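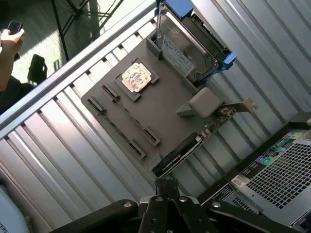 Open tower case at the Serska bench, with the gripper at the graphics card end of the board.

Grisomo project: safe working rules for robot disassembly
Progress report to the Hwang Fund, 21 October 2019
Prepared by Mireille Lefèvre, Hunivska workshop

Work since the July report has gone into the second part of the grant, the written rules for taking apart office computers with a robot arm. Draft 4 is now in use at the Serska bench and a copy is attached to this report.

The main changes from the previous draft are as follows.

Separation. People may stand near the bench while the arm is holding still. Before it moves, the operator calls out and waits for an answer. The old wording said only that the area should be "clear", which staff read in different ways.

Speed. Moves inside a case are now limited to 100 mm per second. The limit outside the case is 249 mm per second, just under the 250 we had set before – the controller trips at the higher figure and we lost time to resets.

Order of work. Cards come out before anything is done near the processor socket. Drives held on plastic rails are released by hand for now. We have not found a grip force that suits both the rails and the drive body, and the rule will stay until we do.

Stored energy. Power supplies are not opened by the robot or by staff. They go whole to the recycler.

Records. Every stop is logged, including those the operator thinks are minor. The log sheet has been cut to one side of paper, and it is being filled in more often as a result.

Two items are behind. The risk assessment for glass side panels has not been started, and the training notes exist only in outline. We expect to finish both within the present budget. The only unplanned cost was 1000 euros for a replacement emergency stop circuit, met from the equipment line.

We would welcome the Fund's comments on section 4 of the draft, on stored energy, before it goes to our partner workshops.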